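Miroslava Kubíček wants you to eat more marmalade

I've barely got my jacket off before there's a spoon in my hand. "Try that one first, then the dark one," says Miroslava Kubíček, sliding two jars across the bench. The first is mandarin, bright and runny. The dark one is Seville orange with treacle, and it's so good that I lose my place in my notes!

Kubíček has been making preserves under the name Dultolberg for 19 years, and she still talks about citrus the way other people talk about their footy team. Her favourite season is the tail end of winter, when the Sevilles come in and the kitchen windows fog up for weeks.

"You can smell it from the letterbox," she says. "My neighbour Kane reckons he gains a kilo just walking past."

She learnt from her grandmother, who measured nothing and wrote down less. The first batch she made on her own set like concrete. "We had to chip it out with a screwdriver. I was so proud of the colour, though. It was a gorgeous colour."

These days she gets 80 jars out of a good weekend, and every strip of peel is cut by hand. I ask whether she's ever been tempted by a slicing machine and she laughs for quite a while. "Bongani bought me one. It's in the shed, it's very clean."

What she'd rather talk about is fruit beyond the orange. She's mad for cumquats, she's come around on grapefruit, and lately she's been playing with tropical flavours. Pineapple and ginger is the one she's fizzing about (lime juice in at the end, never at the start).

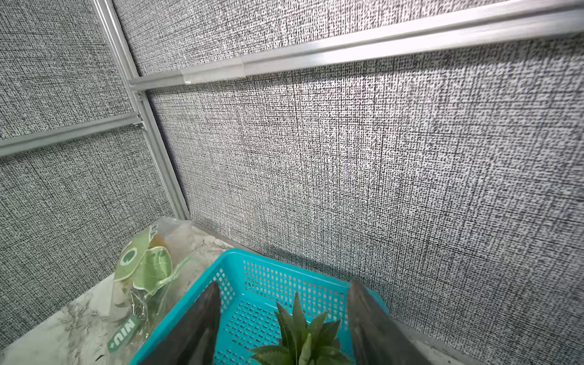
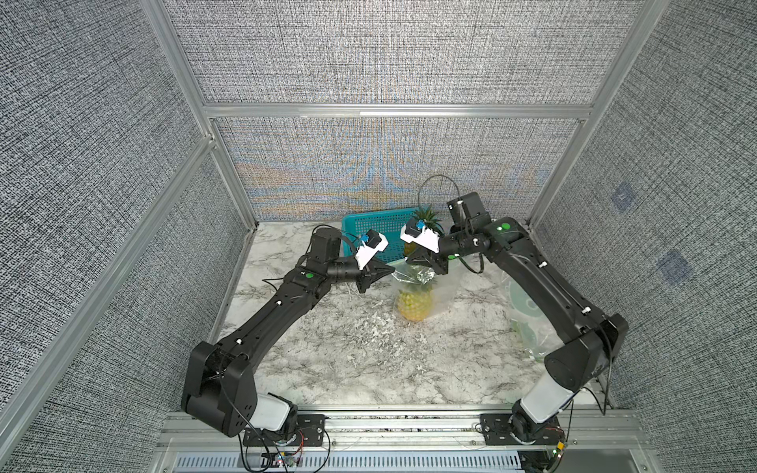 "Pineapple's low in pectin, so it sulks," she says. "You've got to give it a friend. I put in a green apple, skin and all, and up it comes."

Her other tip is patience with the saucer test. Put the saucer in the freezer, drop a bit of jam on, wait, push it with your finger. If it wrinkles, turn off the heat. If it doesn't, put the kettle on and try again in five minutes.

I went home with the treacle one. It lasted 2 days.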